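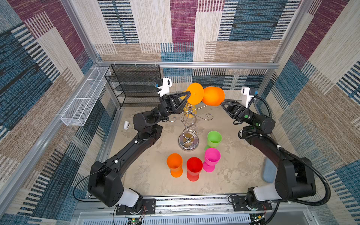 Renu Vishwakarma asked whether a block pattern has to be woven in, or whether printing the blocks on afterwards gives the same cloth for less money. It gives a similar look from across the room and a different cloth up close, and a good part of week four is spent on the difference.

Furnishing Textiles, Week 4
Pattern, scale and wear
Handout revised 2018-12-27

1. Woven and printed pattern

In a woven pattern the colour belongs to the yarn. The weaver changes colour by bringing a different warp or weft to the face, so a break in the pattern is also a break in the structure. Turn the sample over. A woven block will usually show on the back, often with the colours exchanged. A print on plain cloth shows faintly or not at all.

Printed cloth fades from the surface. Woven cloth fades too, but a worn patch keeps some colour as long as there is yarn left. On chair arms and the front edges of cushions the gap shows up early.

2. Blocks and stripes

Large blocks set the scale of a room. Stripes inside the blocks work at reading distance and disappear into a middle tone from the doorway. When you draw up a scheme, pin the sample to the wall and look at it from both distances before writing anything down.

Check the repeat. On a repeat of 30 cm you can match a seam without much waste. On anything larger, allow a full extra repeat for each drop of curtain and say so in the quote. Clients remember being asked for more cloth after the job has started.
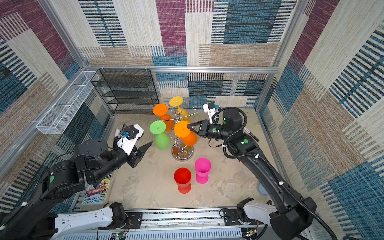

Muted colours in the same depth of tone can be mixed fairly freely. Trouble comes when one block is much lighter than its neighbours, as the eye goes to it first and it soils first. If the client insists on cream, put it where hands and shoes don't reach.

3. Rub tests

For the practical exercise we use the bench rig in Room 10. Each pair gets three swatches: Silar (wool blend), Katiyar (cotton) and Zulstead (polypropylene). Stop at 2000 rubs, brush off the lint and record the following:

Change of colour, compared with the uncut piece
Broken yarns on the face
Pilling, graded 1 to 5
Any change in handle

Write up the result the same day. Swatches left in a bag until the weekend pick up creases that get mistaken for wear.

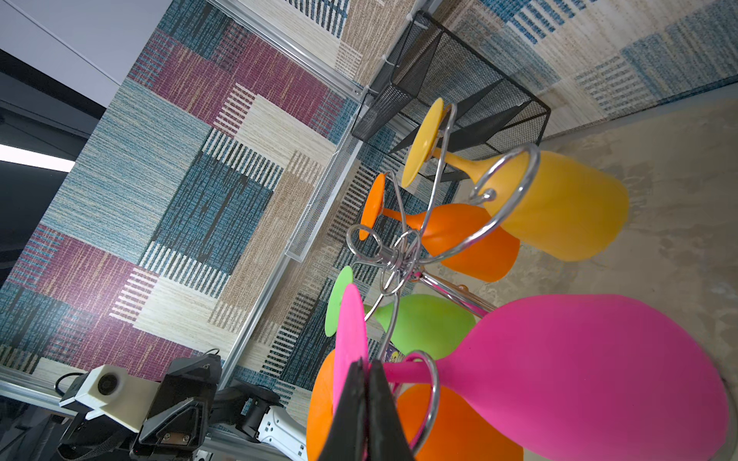 Beril Türkmen disagreed with the pilling grades in last year's notes and wrote that a wool blend should be brushed and graded a second time, because early pills tend to come away with use. Fair point. Grade it twice and put both figures in the table.

4. Cleaning codes

Read the label before recommending anything. Wool blends can felt if they are rubbed hard with warm water. Cotton may shrink, so loose covers should be made from prewashed cloth or cut with an allowance. Polypropylene takes most water-based cleaners but marks badly under a hot iron.

For next week

Bring one piece of patterned cloth from home or the op shop, at least the size of a tea towel. Measure the repeat both ways and draw it on grid paper. Readings are in the blue folder at the front desk.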